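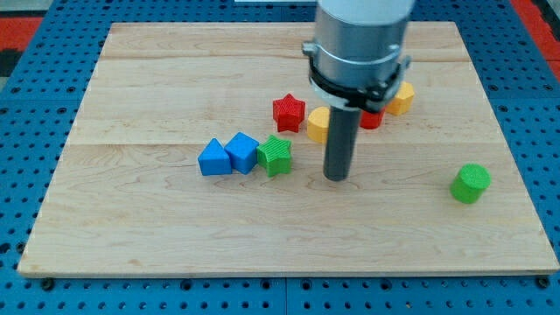 Visit report: Tinstead toy and block works, July 29, 2020

The Tinstead works makes small shape blocks for preschool suppliers, along with the boards and trays sold with them. Visitors are admitted in groups of six. The tour takes a little under two hours and follows the material from the lumber store to the packing room. Our guide was Marietjie Nel, the production manager, who has run the finishing side since the works moved out of the old Brandeck building.

Lumber store

Maple and beech arrive as rough planks and are stacked on spacers. Nothing is cut until the moisture reading has held steady for two weeks. The store has a dehumidifier at each end and a chart by the door where the readings are entered by hand. Beech is used for most of the blocks. Maple goes into the boards, where a pale, even surface is wanted so that colored pieces stand out against it.

Boards with a visible defect on the face are ripped down for strip stock. The offcuts heat the drying room in winter.

Cutting

Block blanks are cut from square strip on a stop saw, then passed to one of four shaping stations. Cubes and bricks need only a light chamfer. Cylinders are turned from dowel. Triangles are cut two at a time from a square blank, and the jig for this was made in-house. The long face of each triangle is sanded separately because the saw leaves it rougher than the other two.

The dimension the shop cares about most is the 30 mm cube, as every other shape is sized from it. A go/no-go gauge hangs at each station. We were allowed to try it on a tray of rejects, most of which failed by an amount I could not see.

Color

Blocks are tumbled in water-based stain in batches of 200. Each color has its own drum, and drums are never switched between colors. Blue and green are the steadiest. Red varies from batch to batch and is checked against a sample chip under a daylight lamp. A clear coat follows after overnight drying.

The stain comes from Grovum in 60-liter containers. Marietjie Nel said the shop had tested a second supplier and went back after the finish came out too glossy for small hands to grip well.

Board assembly

Wide planks are edge-glued to make up the full depth of a board. The joints are left plain, with no dowels or biscuits, and the clamps stay on for four hours. A glue line can be found on most finished boards by looking across the grain, and the shop accepts this as long as a fingernail does not catch on it. End grain is sealed with an extra coat. It comes out a shade darker than the face, and buyers sometimes ask about it.

Checking

For a layout check, mixed blocks are set out loose on a maple board and looked at for contrast, chipped edges and uneven coating. Small pieces are harder to judge than large ones, as a chip takes up more of the edge. Blue and green are placed close together on purpose. If the two are hard to tell apart at arm's length, the green batch is held back.

Pegboard is used widely at Tinstead, both on walls and laid flat. The regular holes allow a fixture to be bolted down, removed and put back in the same position. Bolt heads are kept below the level of the work so that a sleeve or cloth can pass over them.

Packing

Finished blocks are packed by weight and then checked by eye. The standard set holds 79 pieces, an odd figure that goes back to the size of the original Szulc box. The box has since been redesigned, but the set was left alone so that schools could go on ordering replacements from the same list.

Cartons are stacked five high. Cotton bags are offered for the smaller sets and are sewn off site.

Practical notes

Closed shoes are required. Ear protection is handed out before the cutting room and collected again after it. The color room smells faintly of stain and has the best light in the building. There is one step down into packing that is easy to miss.

Seconds are sold from a shelf by the entrance, cash only, in unsorted bags. The August tours were open for booking when we left, and groups of fewer than six may be combined.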